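Water back on in Vultovton after burst main

Homes at the top end of Vultovton had their water back by tea time after a burst main left taps dry for most of the day.

The pipe went at 10 in the morning under Losanlow Road, near the bakery. Water came up through the tarmac and ran down as far as the bus shelter, and the road was shut both ways. The number 30 bus was sent round by the school and will be again tomorow.

Two crews from Tretivow, the firm that looks after the mains, dug down and cut out a cracked length of old iron pipe. New section in by mid afternoon. Bottled water was handed out from the car park behind the Leitão cafe, which stayed open on cold drinks and toast.

Urmas Kütt, who lives opposite the hole, was not impressed. "Same bit of road went in July," he said. "They patch it, they go home, it goes again."

Tretivow's site manager, Heino Liepiņa, said the July leak was on a seperate joint further up. He wants the whole stretch replaced but could not give a start date - that depends on the council agreeing a longer closure.

Cellars in two houses took in water. Pumps were still going at the lower one this evening.

Anyone with brown or cloudy water should run the cold kitchen tap for 20 minutes, and leave the washing machine off until it clears. If it's still cloudy in the morning, ring Tretivow on the number on your bill.

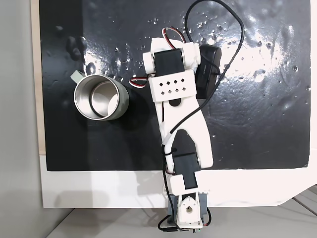 Losanlow Road stays down to one lane overnight, with temporary lights by the bakery. Parking on the north side is suspended until the surface is relaid.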